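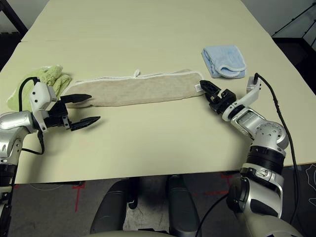

A towel folded badly is still a clean towel, one trainee at the Lummont laundry told us, and she was right as far as hygiene goes. She had not yet seen a guest at the front desk holding up a washcloth like evidence.

Chapter 19
Small Terry: Sorting, Flattening, Folding

By now you have met the sheet, and with luck you have forgiven it. Small terry is supposed to be the easy part. The Lummont plant handles 3,000 pieces on a busy day in July, and 1,726 of them on our count day were smaller than a bath towel. No single piece is difficult. The trouble is the heap.

Before you fold anything, clear a table and spread the pieces out by color. Find the trim and the hanging loop on each one. The trim shows you where the edge is, a thing that fluffy cloth prefers to keep to itself. Then smooth the piece from the middle outward. Do not tug at the corners, however satisfying it feels.

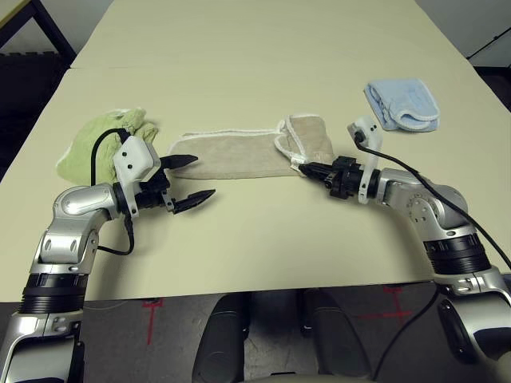
Figure 19.1 Beige terry with white trim, one end folded over. The green towel to the left is in a heap.

A folded-over end is the most common fault in the first fold. Press on regardless and you get a neat package with a lump in it, and the lump will be on top when the stack reaches the shelf. Open the end out, smooth it again and start over.

Learn the house fold at Oltirthorpe or Gostov and you will find that each property believes its own is the only decent one. We teach thirds.
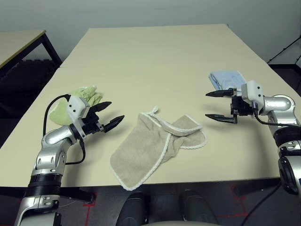 Why not just roll everything? a reader of the last edition wrote to ask. You may, if your shelves have sides. Ours do not, and rolled washcloths travel.

Key terms: terry, trim, hanging loop, house fold, first fold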